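厨房器具整理与摆放任务参与者招募

发布单位:Wilitz 日用器具研究室
项目名称:Gurkonier 台面整理项目
发布日期:2024-12-11

一、项目概述

Gurkonier 项目研究长柄厨房器具在平面工作台上的取放、归类与收纳过程,关注的器具包括汤勺、锅铲、漏勺及同类手柄细长的用品。本轮面向社会招募参与者30名,在指定工作台完成规定的整理任务。任务内容不涉及烹饪,不接触食品和明火。

二、任务内容

1. 单件取放。将平放在台面上的器具逐件拿起,移至指定位置后放下。手柄朝向按任务卡执行,分为横向、纵向和斜向。

2. 竖立与插放。将器具由平放转为竖直,插入收纳筒或靠放于支架旁。插放时手柄端朝下还是朝上,以当次任务卡为准。

3. 双人配合。两名参与者分站工作台两侧,同时处理同一组器具。一方移动器具时,另一方不得从其上方越过。

4. 悬挂。手柄末端有挂孔的器具,按任务卡要求挂至挂钩。没有挂孔的器具一律平放归位。

5. 复位。每组任务结束后,参与者将全部器具恢复至起始摆放状态,由现场人员核对后进入下一组。

每次到场完成11组任务,组间可休息。单次到场时长以现场安排为准,最长不超过半天。

三、工作台与器具

任务在白色台面的工作台上进行,台面印有浅灰色网格线,远侧有浅色木质边条。网格用于确定器具的起始位置,任务卡上的坐标均以网格为准。器具材质以塑料和不锈钢为主,参与者无需自备任何用品。
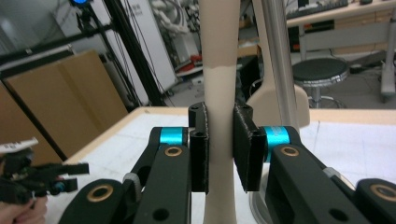
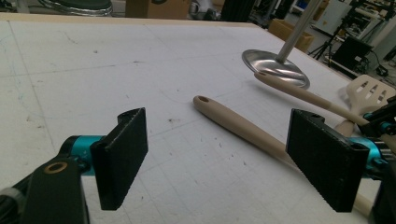 两图均摄于带网格线的白色工作台;后一图中有米色塑料手柄和不锈钢汤勺。

四、参与条件

1. 年满18周岁,具有完全民事行为能力。
2. 双手活动正常,能够连续站立操作。手部有未愈合伤口者请待痊愈后报名。
3. 裸眼或矫正视力能够看清台面网格线及任务卡文字。
4. 能够阅读中文书面说明并按步骤执行。
5. 左利手、右利手均可,报名时须注明。
6. 无需相关工作经验。有餐饮后厨、仓储分拣或家政整理经历者,请在报名表备注栏填写。

参加过本研究室九月份抽屉收纳任务的人员可以再次报名,但须重新签署知情同意书。

五、报酬与费用

每次到场报酬为人民币400元(税前)。按计划完成全部场次者,另发一次性补贴1000元。报酬在当次任务核对完成后登记,按月汇入本人银行账户。交通费不单独报销。

因参与者个人原因中途退出的,已完成场次照常计酬,不发一次性补贴。因设备或场地原因取消的场次,由研究室安排补场;无法补场的,按已完成计算。

六、现场要求

1. 穿着袖口收紧的上衣和平底包趾鞋。戒指、手链、手表在开始前取下,存放于储物柜。
2. 长发须束起。
3. 任务期间手机调至静音,不得放在工作台上。
4. 不得移动台面以外的支架、线缆和立杆。
5. 器具掉落地面时,先停止操作并告知现场人员,不要自行弯腰拾取。
6. 饮水请到休息区,工作台附近不放置饮料。

七、数据与隐私

任务过程将被记录,内容包括台面、器具及参与者的手部动作。记录仅用于本项目研究,使用范围以知情同意书载明的为准。参与者可在签署前索取同意书全文,也可随时以书面形式提出退出。

八、地点与报名方式

地点:Csizmadia 园区 Zeltex 楼,一层工作间。请从园区北门进入,在前台登记后等候引导。

报名者请在研究室网站下载报名表,填写后通过网站报名页面提交,或打印后交至 Zeltex 楼前台。报名表须写明姓名、年龄、惯用手、联系方式及可到场时段。材料不全的不予受理。

初审通过者将收到短信通知,并参加一次现场说明。现场说明包括任务卡讲解和一组试操作,不计入正式场次,不另付报酬。名额满后停止接收报名,已提交但未入选者列入候补名单。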